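Print this page | E-mail this page

# Laundry rig: what we bought and what I'd budget for next time

I get asked about money more than anything else in the Davuvley folder, so I'm putting it all in one place (finally!).

## Spending so far

The Trunix order came to $3,665, and that covered grippers, mounts and wrist cables. I'd plan on 5 spare finger sets per arm – we ordered too few and then sat through a 15-day wait. Cokix was quicker but wanted a deposit up front.

## Cheap stuff that adds up

- Power strips and extension cables. Buy more than you think!
- A plastic laundry basket and clothes with some variety, like the striped jersey the right arm has over the basket. 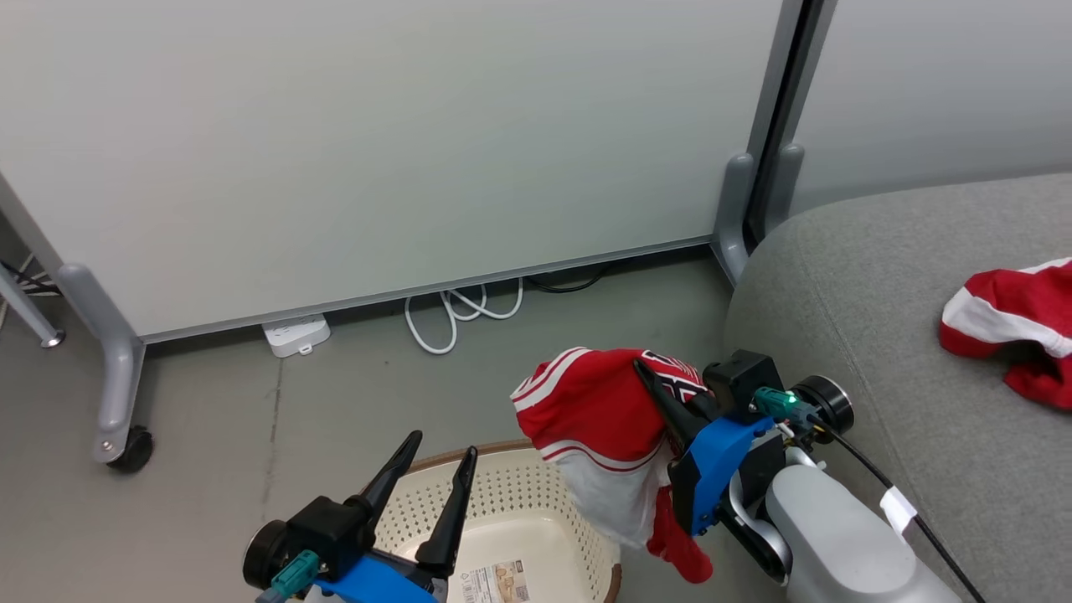

## Still on the wish list

Carré quoted me on a second pair of arms, and I'm holding off until May.

5 comments | Share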